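Halyna Palamarchuk edits the gripper test rules at Kendum. The current draft runs to 12 pages, and most of her time goes on the clause about simulated trials.

"A simulated run is evidence of a method," she says. "We don't accept it as a grip force figure."
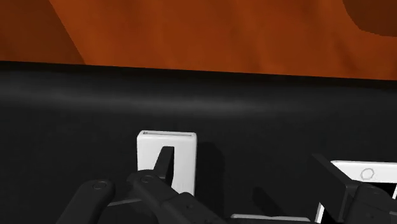

*Render: Kendum / Numar*

Plain objects such as a white block on a dark tabletop are preferred, she says, as the edges stay easy to check against the finger tip. Each entry must state the software version, the friction values and the random seed. Labs may submit up to 1000 runs per object, failed ones included.

Koval asked for failed runs to be optional. Palamarchuk refused. "If you drop 40 of them, the rate means nothing."

Clause 7, on contact settings, is still open. Comments close in February.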